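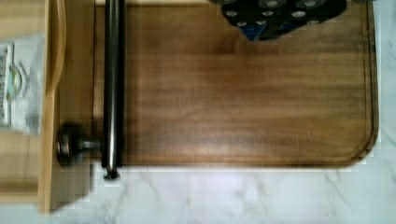
Holzbrett mit Saftrille auf Marmor

Forum des Volleyballbezirks › Spielbetrieb Herren › Bezirksliga
Thema: Aufstiegsverzicht des SV Urkano – Besetzung des freien Platzes

Spielleitung_Bezirk
Eröffnet am 24. Juni 2019

Sehr geehrte Vereinsvertreterinnen und Vereinsvertreter,

der SV Urkano hat fristgerecht schriftlich mitgeteilt, dass er auf sein Aufstiegsrecht in die Landesliga verzichtet. Nach § 11 der Spielordnung geht das Recht auf den Tabellenzweiten über, in diesem Fall auf die VSG Brodness. Der Verein hat bis Freitag Gelegenheit, sich zu erklären. Sollte auch die VSG Brodness verzichten, verbleibt der Tabellenletzte der Landesliga, der TV Flemby, in seiner Spielklasse.

Rückfragen zum Verfahren können in diesem Thema gestellt werden. Erklärungen der Vereine sind ausschließlich schriftlich an die Geschäftsstelle zu richten.

Periklis Tzanetos
Spielleiter Herren

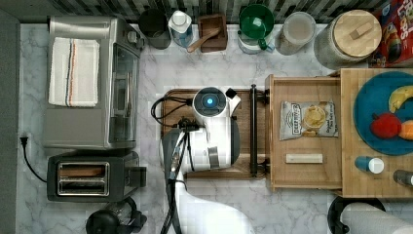

Arbeitsplatte mit Kleinbackofen und Toaster

Brodness_Abteilungsleitung

Sehr geehrter Herr Tzanetos,

wir bestätigen den Eingang der Mitteilung. Der Abteilungsvorstand wird am Donnerstagabend beraten. Vorab bitten wir um Auskunft, ob die Hallenhöhe der Mitsotakis-Vlachou-Halle für die Landesliga anerkannt wird. Für die Bezirksliga bestand bislang eine Ausnahmegenehmigung, deren Fortgeltung in der Spielordnung nicht ausdrücklich geregelt ist.

Spielleitung_Bezirk

Die Ausnahmegenehmigung gilt nur für die Spielklasse, für die sie erteilt wurde. Ein neuer Antrag ist möglich und wäre zusammen mit der Annahmeerklärung einzureichen. Über ihn entscheidet der Landesspielausschuss im August, also nach Meldeschluss. Eine vorläufige Zusage kann der Bezirk nicht geben.

Zuspieler_43

Bei allem Respekt vor der Spielordnung: Damit wird von einem Verein verlangt, den Aufstieg anzunehmen, ohne zu wissen, in welcher Halle er spielen darf. Ich halte dieses Verfahren für unzumutbar. Entweder wird die Frist verlängert oder der Ausschuss entscheidet im Umlaufverfahren.

TV_Flemby_Sportwart

Dem möchte ich widersprechen. Auch unser Verein hat Planungsbedarf. Wir müssen Hallenzeiten bei der Gemeinde anmelden, und zwei Spieler machen ihre Zusage von der Spielklasse abhängig. Jede Fristverlängerung zugunsten der VSG Brodness ginge zu unseren Lasten. Die Hallenhöhe war dort seit Jahren bekannt, ein vorsorglicher Antrag hätte im Winter gestellt werden können.

Brodness_Abteilungsleitung

Zur Klarstellung: Ein vorsorglicher Antrag wurde erwogen. Nach damaliger Auskunft der Geschäftsstelle werden Anträge nur von aufstiegsberechtigten Mannschaften angenommen. Wir standen zu diesem Zeitpunkt auf dem fünften Tabellenplatz.

TV_Flemby_Sportwart

Diese Auskunft war mir nicht bekannt. Den Vorwurf der Versäumnis nehme ich zurück, an unserer Haltung zur Frist ändert sich dadurch nichts.

Schiri_Nordkreis

Ein Hinweis aus Sicht des Schiedsrichterwesens: Mit dem Aufstieg steigt auch die Zahl der zu stellenden Schiedsrichter. In der Landesliga sind 2 Personen mit C-Lizenz je Mannschaft nachzuweisen. Der nächste Lehrgang ist mit 17 Anmeldungen fast ausgebucht. Der Verein sollte dies bei seiner Beratung berücksichtigen.

Zuspieler_43

Warum hat der SV Urkano eigentlich verzichtet? In der Begründung könnte ja ein Hinweis darauf liegen, dass die Landesliga insgesamt zu teuer geworden ist. Darüber sollte der Bezirkstag einmal sprechen.

Spielleitung_Bezirk

Ein Verzicht bedarf nach der Spielordnung keiner Begründung. Der Bezirk gibt hierzu keine Auskünfte. Anträge an den Bezirkstag sind über den jeweiligen Verein zu stellen.

Zur Frist: Nach Rücksprache mit dem Vorsitzenden des Landesspielausschusses bleibt es bei Freitag. Der Ausschuss hat sich jedoch bereit erklärt, einen vollständigen Antrag der VSG Brodness vorab im Umlaufverfahren zu behandeln, sofern er bis Mittwoch, 12 Uhr, vorliegt. Beizufügen sind der Hallenplan und ein aktuelles Messprotokoll.

Brodness_Abteilungsleitung

Wir danken für die Vermittlung. Der Hallenplan liegt vor, das Messprotokoll haben wir beim Bauamt angefordert.

TV_Flemby_Sportwart

Mit dieser Lösung können wir leben. Wir bitten darum, dass das Ergebnis beiden Vereinen gleichzeitig mitgeteilt wird.

Spielleitung_Bezirk

Das wird so gehandhabt. Das Thema bleibt bis zur Entscheidung geöffnet.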